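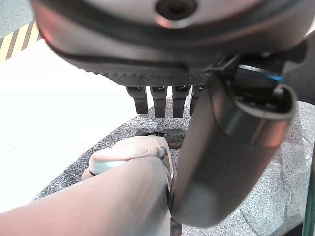

4. First-time setup of the Wultotik bench lamp

Before you start, place the lamp on a flat surface that can hold its full weight. Keep it 2 feet from curtains and paper.

1. Loosen the knob on the base and slide the post in until it stops.
2. Tighten the knob by hand. Do not use pliers.
3. Run the cord through the clip at the back of the base.
4. Plug the cord into the power supply, then plug the supply into the wall.
5. Press and hold the power button until the light blinks.
6. Turn the dial to set the brightness. The lamp keeps this setting when you switch it off.

Note: Model 1416 is sold with a 240-volt supply in some regions. Check the label before you plug it in - the wrong supply will damage the lamp and void the Betov warranty.

CAUTION: The lamp head gets hot. Switch off and unplug the lamp before you clean it or move the post.

If the light does not blink in step 5, unplug the supply, wait a minute and repeat from step 4. For spare knobs and clips, write to Betov Parts, Stonville.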